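Going to bed at nine

My grandmother went to bed at nine every night of her life and I thought it was the saddest thing I'd ever seen. I was eleven, I had a torch and a stack of comics, and I could hear her clicking the hall light off while it was still bright outside. Now I'm forty-six and I do it too, and I have to tell you, it's marvellous.

It started in November, when I rented a room in Sturnell to finish a book that was already late. My landlady was Marjatta Juntunen, a retired piano teacher with very firm ideas about evenings. Supper at six. A walk to the bridge and back. Then she'd say goodnight, and the whole house would go quiet around me (and I do mean quiet — you could hear the fridge thinking).

The first week I fought it. I sat up with my laptop and the end of a packet of biscuits and wrote 600 words of absolute rubbish, most of which I cut the next morning. The second week I gave in, mainly out of boredom, and slept like a child. I woke at five with my head completely clear! I hadn't been properly awake at five since my son was a baby, and I wouldn't call that awake.

So I got curious. I'd always taken it as settled that I was a night person. My mother says I was born at midnight and never got over it. But when I thought about what I did with all those late hours, it was mostly scrolling, a bit of half-watched telly and a long, pointless stand in front of the open cupboard. I wasn't having a wild time. I was just tired in a different room.

Of course there's a price. I've missed the end of every film since Christmas. My friends in Pelluso eat dinner at ten, and when I stayed with them in spring I fell asleep against a coat stand. They've been very kind about it, but they do bring it up.
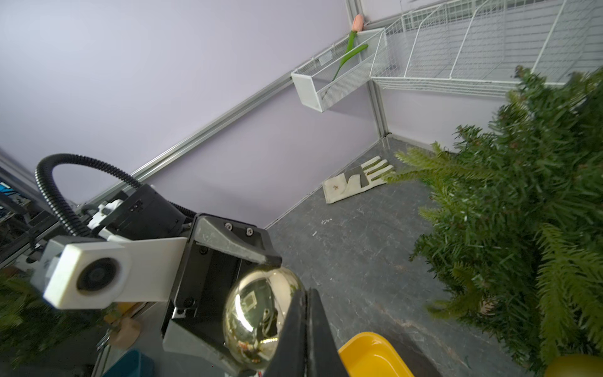

Getting the bedroom right helped more than I expected. I threw out the clock with the green numbers and moved the phone charger to the kitchen, where it sulks beside the toaster. I bought thick curtains, then a better pillow, then went back to the old pillow. I stopped reading thrillers after eight, too, and took up a 100-year-old guide to keeping bees, though I have no bees and no plans for any. I'm on page 30. I've been on page 30 for quite a while.

Marjatta rang last month to ask how the book was going. It was ten to nine, and we both kept it short.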